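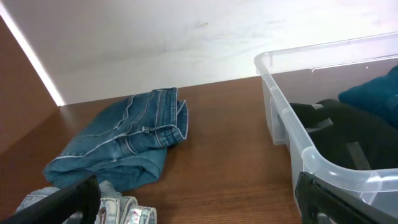

Ridged fingers or bare fingers for picking up folded clothes?

Zulema Medina
August 25, 2021

Hi all, longtime reader, second post. I'm trying to pick between two sets of fingers for the same two-finger gripper and I've gone back and forth so many times that I need outside opinions.

The job is laundry. I have folded clothes on a wooden shelf and the arm moves them into a clear plastic bin on the same shelf, with a small camera at the wrist watching the whole thing. Jeans are my main test item because they're heavy and they fight back. The arm is a Lucero, the fingers it came with are plain hard plastic, and the other set is the ridged pair from Winier (black, a good bit thicker, $400 for the pair, ouch).

What I've found so far: the ridged ones hold denim like crazy. Grab a belt loop or the waistband and you can swing the arm at full speed. But on the way down they don't want to let go! I open all the way and the waistband hangs on one finger, and then the whole fold opens up when I back out. The plain ones release every time but they slip on anything thick unless I get a really deep bite, and then I'm bumping the shelf.

The other thing is the camera view. The thick fingers take up a big piece of the bottom of the picture, and when I'm going in next to the bin the right one covers the bin's near corner, exactly the part I'd like to see. Has anyone moved the camera up, or do I just live with it? Also, the clear bin seems to confuse my edge finding. It keeps picking up the wood grain through the plastic and calling that the edge.

I don't want to spend another $2000 on a different gripper. Thanks!

tallow_creek

Go with the ridged ones. Slipping is a harder problem than sticking, you can always program your way out of sticking.

What I do for release is open partway, wait a beat, lift a tiny bit, then open the rest. Most of the time the fabric falls off during the pause. If it doesn't, a small wrist twist back and forth, 8 degrees or so is what mine is set to, shakes it loose. I run this on towels and sweatshirts and I'd guess jeans are easier because the weight helps you.

Don't grab by belt loops, though. I know it's tempting, they look like handles! They catch on the ridges and that might be your whole release problem right there. Go for the folded edge on the side with no hardware on it.

No idea about the camera, mine is on a post next to the table.

Pruitt77

just get a suction cup

marguerite_in_the_garage

Please don't get a suction cup for jeans, the air goes right through the weave and around every seam. I tried it with a Braveo pump that was plenty strong for boxes and it couldn't lift one pant leg.

I had the same two-way choice as you last February, and I ended up mixing them: ridged finger on one side, plain finger on the other. It sounds silly but it works for me. The ridged side does the holding and the plain side slides out clean, so when you open, the cloth only has one thing to hang on to. You do have to check that both tips meet, because the ridged one is thicker. I put 3 mm of shim behind the plain one and then redid the closing position. Your spacing may be different, so measure before you cut anything.

On the camera, I did move mine up and I was sorry. You see more of the bin, sure, but you lose the fingertips right when you're closing, and with soft stuff that's the moment you want to watch. I put it back down and tilted it a little instead. For the corner that gets covered, I take one look from farther back before I go in, save where the bin is, and trust that for the last stretch. The bin isn't going anywhere. (Unless you bump it — then take the look again.)

For the clear plastic, the cheap fix is a strip of painter's tape along the rim. I used blue at first and then had trouble with, guess what, blue jeans. Orange has been fine. If you can't tape it, try looking for the top rim only and ignore the walls completely. Ribs and handle cutouts in the sides will drive you nuts otherwise, and so will dark clothes inside, which look all bent when you see them through the front.

I also tried the Jeltilura controller for softer closing and it's nice, but for denim I couldn't tell much difference from just lowering the closing force on the stock one. I'd save the money until you get to thin shirts.

One question back to you: are you picking from a neat stack or from stuff dropped any old way? If pieces overlap, the ridged pair will pull up the one underneath too, and that would change my answer some.

Zulema Medina

Overlapping, sometimes, yes. And yes to the second piece coming along for the ride, ha. I'm going to try the mixed fingers first and the pause-and-lift after that, with orange tape on the rim. I've been grabbing belt loops on purpose this whole time, so that stops tonight.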